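December 2, 2025
Mattes Voß

4. Ground Handling and Availability

4.1 What was counted as availability

The earlier sections dealt with the choice of sensor and the area that can be watched from a given height. This section deals with how much of the time the balloon was in the air. Buyers of tethered aerostats usually receive an endurance figure from the supplier, meaning the longest time the system can stay up between top-ups of helium. Endurance is easy to state and easy to compare, but a fire watch or a coast guard station plans around something else. It needs to know how many hours in a season the camera will be at working height with a usable picture reaching the ground.

We therefore counted an hour as available only if three conditions were met for the full hour: the balloon was at its working height of 300 meters, the data link was up, and an operator was signed in at the console. An hour in which the balloon flew but the link dropped for ten minutes was not counted. This is stricter than the definition in the supplier's own reports, and our totals should not be set beside figures from other studies without checking how those were reached.

The system was a Feritz balloon on a trailer with a Stuvetti winch, stationed on the ridge above Louro. A second trailer of the same type stood in the Wenis valley and was used for spare parts and crew training. It did not fly operationally and its hours are left out. Over the whole period the Louro station logged 3107 available hours.

4.2 Causes of lost time

Every period on the ground was entered in the station log with one main cause. Where there were two causes, the crew chief chose the one that would have kept the balloon down longer. We went through the log afterward and changed an entry only where the maintenance record plainly contradicted it.

Wind was the largest cause, as expected. The operating limit in the manual is given for steady wind at working height, but the crew seldom waited for that limit. The decision to bring the balloon down was mostly made on the forecast, and it was made early, as the winch needs time and the last part of the descent is the part most exposed to gusts. Once the balloon was in its cradle the crew also tended to leave it there until the wind had been low for a good while. Much of the time charged to wind in the log was in this sense calm weather before and after the wind itself.

The second cause was planned service. Helium top-ups were short and caused little trouble. Tether inspection took longer. The tether carries both power and fiber, and the manual asks for the full length to be paid out and checked by hand for cuts, flattened spots and damage to the outer jacket. On the ridge there was no flat stretch long enough to do this in one pass, so the line was laid out in loops on ground sheets and checked one loop at a time.
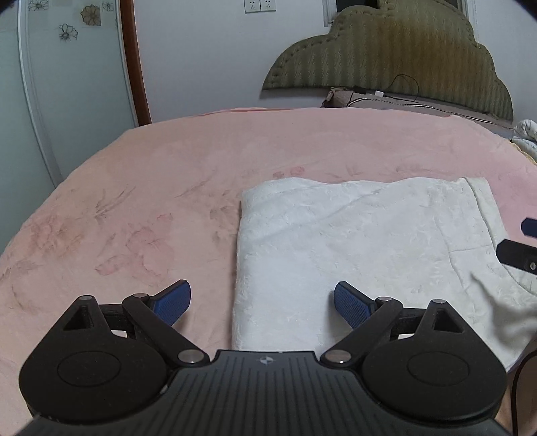 The third cause was the air traffic notice. Each flight above a set height had to be covered by a notice to other airspace users, and the notice had to be renewed. In September one renewal was filed late and the balloon stayed in its cradle in good weather until the new notice took effect. After that the station kept a renewal in hand at all times, and no further hours were lost this way.

Faults in the equipment came last. The camera was not the source of any long stop. Most faults were in the slip ring of the winch, where the fiber passes from the turning drum to the fixed frame. The crew learned to clean it at each tether inspection – a step that is not in the manual – and the faults became fewer, though they did not stop.

4.3 Crew size and shift pattern

The supplier recommends a crew of 4 for launch and recovery and fewer during flight. The station began with this pattern. Launch and recovery teams were called in when needed and otherwise worked at the depot below the ridge. The drawback was the drive. If the forecast changed at short notice the team might not reach the ridge in time, so the crew chief called for recovery earlier than the weather alone would have required.

Midway through the period the pattern was changed and the full crew stayed on the ridge for the length of a shift. Recoveries were then called later, and launches followed sooner after the wind had dropped. The cost in wages was higher. We did not have access to the wage records in a form that would let us set the added cost against the added hours, and we make no claim as to which pattern is cheaper for each hour flown.

Crew members who had trained at the Wenis valley trailer were quicker at the mooring steps in their first weeks than those who had trained only on paper. The groups were small and were not assigned at random. People with earlier experience of rope work may have been sent to the valley first.

4.4 Limits of the log

The station log was written for running the station and was never meant as research data. Start and end times were rounded, and different crew chiefs rounded differently. Short link losses at night were probably missed when the console was set to reconnect on its own, which would make our total slightly too high. Ground periods that began under one cause and went on under another were entered only once, and this hides some of the service work that was done while the balloon was down for wind.

The log also says nothing about the quality of the picture. Haze and low cloud at working height left the balloon available under our definition while little could be seen from it. Section 5 takes up this point using the operators' sighting reports.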